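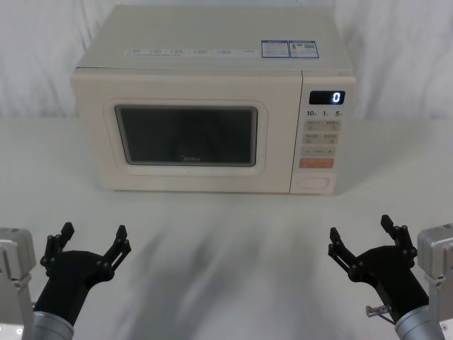 Last changed: 2024-01-15

Microwave day again. Both arms start from the same open pose, grippers empty, well short of the door, and the display has to read 0 before a run counts. I have 2,583 runs logged and want 3,000 by February.

The result I care about is the door release. Trained on all the data, the policy pressed the oval button in 41 trials and went for the orange one far too often in the rest. Janka Jurčo thought the long waits at the start of each run were to blame, so we trimmed them and trained again on just 260 runs. It did better. I don't trust that yet — same microwave, same white cloth behind it, same table.

Next is moving the Midea a few centimetres left and right between runs. Janka wants to turn it as well. I'd sooner do one thing at a time, but she has the bench booked after me, so she can turn it then.

Lestport still haven't answered about the spare fingertips. Wrote to them again before lunch. Evaluation script needs the new button labels put in tomorrow.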